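L'atelier
Qui sommes-nous ?

Plikora est un atelier partagé de robotique et d'automatisation, constitué sous la forme d'une association à but non lucratif. Il met à la disposition de ses membres un espace de construction, un outillage commun et un accompagnement technique, afin que des particuliers, des enseignants et de petites structures puissent concevoir et monter eux-mêmes des postes automatisés de taille modeste.

L'association est née du rapprochement de deux groupes d'amateurs, Trarasar et Skirkden, qui travaillaient jusqu'alors dans des garages et des sous-sols. Elle réunit aujourd'hui 233 adhérents et occupe un local de 410 mètres carrés, réparti entre une salle de mécanique, une salle d'électronique, une bibliothèque technique et la salle dite « cuisine ».

La salle « cuisine »

Le projet principal de l'atelier porte sur la manipulation d'objets domestiques. Les membres du groupe de travail y assemblent un poste complet, composé de bras articulés, de pinces, de supports et de caméras, autour d'un plan de travail ordinaire. Le choix de la cuisine répond à une demande ancienne des adhérents, qui souhaitaient étudier des gestes de la vie courante avec des ustensiles du commerce. Les textiles y tiennent une place particulière : le pliage et le déplacement d'un torchon demeurent parmi les exercices les plus exigeants du programme.

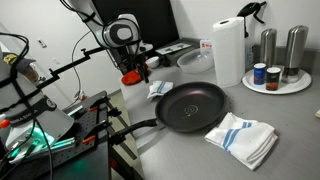 Salle « cuisine » : le plan de travail, la poêle et les torchons à rayures bleues.

Les fixations font l'objet d'un soin constant. Les plaques perforées, les barres de montage et les brides permettent de modifier l'implantation d'un poste sans percer le mobilier. Toute modification est consignée dans le cahier de montage, accompagné d'un croquis coté et de la liste des pièces employées. Ce cahier compte à ce jour 354 fiches, consultables par l'ensemble des adhérents.

Organisation et encadrement

La présidence de l'association est assurée par Catherine Cowie, ingénieure en mécanique, qui a dirigé l'aménagement du local actuel. La responsabilité pédagogique est confiée à Shalini Dixit. Elle coordonne les parcours de formation et valide, avec les référents de salle, les habilitations nécessaires à l'utilisation des machines.

L'accès aux bras articulés est réservé aux membres habilités. La formation préalable comprend une partie théorique, une séance de câblage et une mise en service encadrée. Les consignes de sécurité de chaque salle sont remises à l'inscription et doivent être signées avant la première séance. Le travail en binôme est obligatoire dès lors qu'un bras est sous tension.

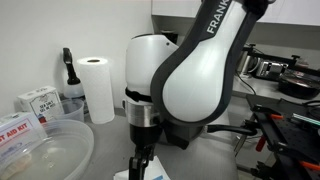
Le bras, sa pince et la caméra latérale montée sur son support.

Le positionnement des caméras relève d'un groupe distinct, dit groupe Tennant, du nom de la rue où se tenaient ses premières réunions. Ses membres étudient les angles de prise de vue, l'éclairage et l'étalonnage, et rédigent à l'intention des autres équipes des notes de méthode. La dernière de ces notes traite du passage des câbles le long des bras et des rayons de courbure à respecter.

Nos engagements

L'association publie les plans des supports et des pièces d'adaptation conçus dans ses murs. Les adhérents qui construisent un poste à leur domicile peuvent faire relire leurs schémas par un référent et emprunter l'outillage de mesure pour une durée de deux semaines. Le catalogue de prêt recense 533 articles.

L'atelier accueille également des classes de lycée et des groupes d'enseignants, sur demande écrite de l'établissement. Les visites comprennent une présentation des salles et une démonstration commentée, dont le contenu est convenu à l'avance avec le responsable du groupe.

Adhésion

Les demandes d'adhésion sont examinées tout au long de l'année. La campagne de renouvellement s'ouvre en novembre. Un rendez-vous d'accueil est proposé à chaque candidat afin de préciser son projet, son niveau de pratique et les habilitations à prévoir. Le règlement intérieur et le formulaire d'inscription sont disponibles à l'accueil de l'atelier, ouvert à partir de 14 heures.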